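Speaker notes: Unpacking and keeping the carton
Stiltine packaging session, Kallio
2 December 2022

Slide 1. Title. Skip the bio. Mention that the handout has the part numbers.

Slide 2. Scope. Single-wall corrugated cartons with foam inserts, received and opened by hand at the bench. Pallet wrap and crates are covered in the April session.

Slide 3. Numbers from the Betitz intake log. 3838 cartons received, 1479 kept for return shipping, 400 of those rejected at repacking. Main causes for rejection: torn flaps, missing inserts. Pause for questions on how the log was kept.

Slide 4. What to look at in an open carton. Flaps first, then inserts, then loose matter. Leave both pictures up while talking.
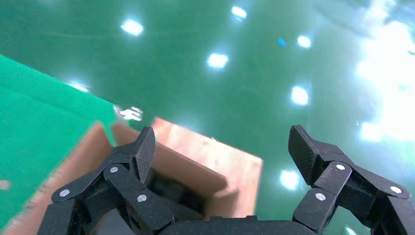
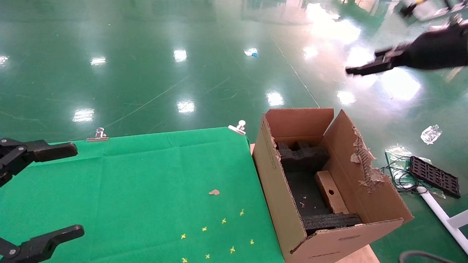 Marjatta Oksanen
Packaging Engineer, Jikbridge

Second picture, right flap. The edge is torn and the corrugated interior is exposed, with the paper layers peeling. A flap in this state should not be taped and reused. Tape holds to the outer paper only, and the outer paper is what has let go.

Same carton, inserts. Dark gray foam: a notched block near the back, a lower strip along the front inner wall. A small cardboard piece with a round hole sits between them at an angle. Small pieces like this get thrown out with the waste. Bag them and put them back under the foam.

Crumbs on the carton floor. Tip out before repacking. Grit under a foam block will mark a painted surface.

Slide 5. Work surface. Green cloth held at the far edge with binder clips. Small parts show up well against a plain color. Fold creases are acceptable; loose edges are not.

Slide 6. Opening method. Short blade, cut along the seam, never across the flap. Fold flaps outward fully before lifting anything. Do not pull a flap that is still glued.

Slide 7. Storage. Flatten only if the inserts are bagged and labeled with the carton number. Older shelving at Kallio dates from 1975 and is too shallow for the large size, so those stay assembled.

Slide 8. Questions. If asked about double-wall, refer to the handout, section two.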